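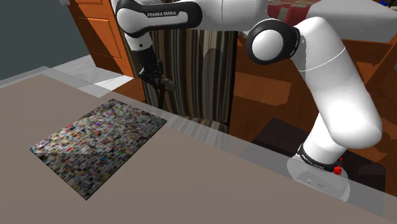 Jahangir Haque objected in the review thread that randomizing textures and lighting together makes a grasp failure impossible to trace, and asked for separate seeds. Kirari 3 has them.

Contents
2159 simulated episodes, single Franka arm, tabletop tasks with a held tool. Joint states and gripper width are logged at 70 Hz.

Seeds
scene_seed: furniture, walls, floor
texture_seed: table and board surfaces
light_seed: direction and intensity

Known issues
Table edges can render translucent – depth there is unreliable, so mask it before training a pose estimator. Replay needs the Irnik controller.

Maintainer: Sioned Nicholas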